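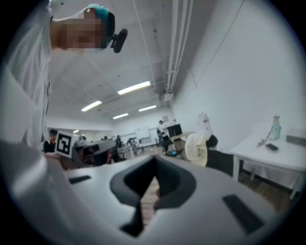
4.2 Delay as a form of reply

The standing orders of Endano council allow any member to put a written question to the executive, and oblige the executive to answer "in good time". The phrase has been in the orders since they were first adopted and has never been defined. Members who ask what it means are invited to submit a written question.

We coded all 142 written questions put during the study period. A reply was counted as full if it dealt with every part of the question, partial if it dealt with at least one, and empty if it dealt with none. Holding replies, in which the executive thanked the member for their interest and promised to write again, were coded separately. We had expected them to be a small class and had left them a narrow column in the coding sheet, which had to be widened.

Length proved a poor guide to content. One question on the Juvetti bus contract asked only whether the contract had been signed. The reply ran to more than 600 words, took in the history of public transport in the district, and closed by welcoming the member's commitment to buses. Both coders marked it empty. By contrast, the shortest full reply in the set is the word "No", given to a member of the ruling group who seemed to have been hoping for it.

The practice differs in Sitow, where replies are read aloud in the chamber and the member may put one follow-up. Officers there write shorter drafts, partly out of mercy for whoever has to read them. Follow-ups were rarely used to press a weak answer. Most repeated the first question at a higher volume, and the minutes record the second answer as "as above". We treated these as a single exchange, though we accept that the people taking part may have felt otherwise.

Pasaribu presents a harder case for the coding scheme. Its executive answers nearly everything within 14 working days, and the replies are polite, complete and often drawn from a page already on the council website. Opposition members told us they found this unhelpful. A question that has been fully answered can't be raised again at the next meeting, and several admitted that they had learned to ask in a way that left something over. Any reading of reply rates as a measure of openness has to allow for questions that were built to fail.

Timing also follows the political year. In all the councils, holding replies bunch in the weeks before a local election, when officers cite the need to avoid controversy, and again in the weeks after it, when they cite the need to brief the new executive. In Endano the new executive was the old one. It took 8 weeks to brief.

We make no claim about motive. A late answer may reflect a thin staff or a lost email as easily as a wish to say nothing, and the written record looks much the same in each case. The interviews in Section 4.3 bear on this point, so far as our interviewees were able to remember it.

Figure 1. A white hand-held gripper; at upper left, a person wearing a teal head strap with a small black camera.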